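3.2 The table

I did most of the sorting sessions at home, and I got fussy about the table early on. Tarun Tomar liked a dark top. I wanted a pale one — small things show up so much better on it! We tried both for 10 sessions in April, and the pale top won easily (my eyes were less tired, too). The grain stayed, since I find plain white pretty harsh by late afternoon. Figure 3 shows the surface.
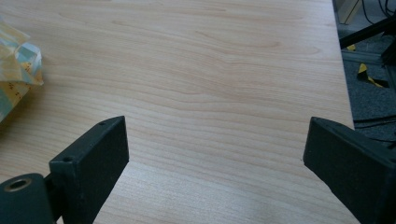 Figure 3. Light-colored tabletop with wood grain.

I-seul Cheon then used the same kind of top for the Pillach set.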